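Workshop notebook -- Fostmont training bedroom
Mon 24 August
Entry by Regula Mayrhofer. Copy to Mirjam Holzer and Jeptoo Makokha.

Subject: litter collection from a carpeted floor, bedroom with bed and sofa.

The purpose of this session was to settle the floor section of the room procedure before the November revision. The present wording, carried over from Kemeys, says only that loose rubbish is to be removed before vacuuming. Mimoza Nikolaidis has asked for an agreed position for the bag and a list of the litter types to be covered. 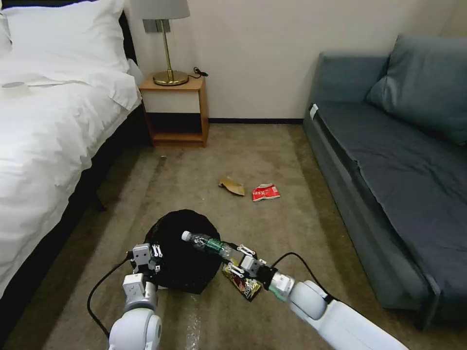 Litter types to be listed: drinks bottles with the cap on, snack wrappers, crumpled packets, and scraps of card or paper. Papers lying on a bed are not to be treated as litter. They are to be left as found, and the occupant is to be asked.

Bag position: on the carpet on the bed side, in front of the nightstand, with the mouth opened out wide. A position beside the sofa was considered and is not recommended, as it narrows the way through to the far wall. 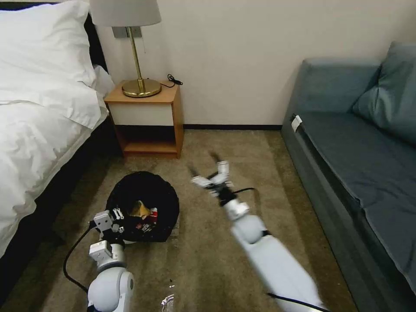
The bedding is to be left alone until the floor is finished. Where the duvet hangs over the side of the bed, the edge should be lifted and the carpet along the base checked. Dark items are easily missed there -- the base is black and the shadow beneath the overhang is deep. Rahel Steiner proposes a hand torch for this check. I have no objection.
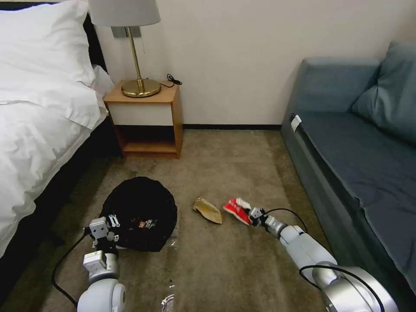

Lamp and nightstand: no change to the procedure. The cord stays coiled at the back corner of the top. The open shelf is to be looked into, and anything on it reported.

Crumpled packets should be placed well down in the bag. Small debris is outside this section and is left to the vacuum cleaner; the present text is unclear on that point and will be amended. The time allowance remains at 15 minutes for the whole floor. Jeptoo Makokha considers this generous for one room and will comment separately.

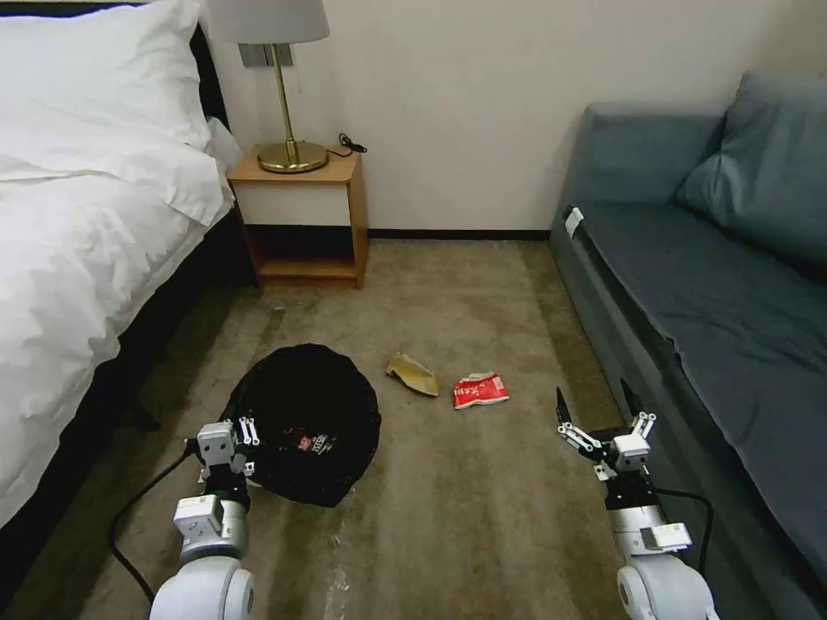
Outstanding

Revised wording to Mimoza Nikolaidis -- R.M.
Torch to be added to the room kit list -- R.S.
Decision on the sofa: whether the cushion is to be lifted as part of the floor section or left to the upholstery section. Mirjam Holzer to advise.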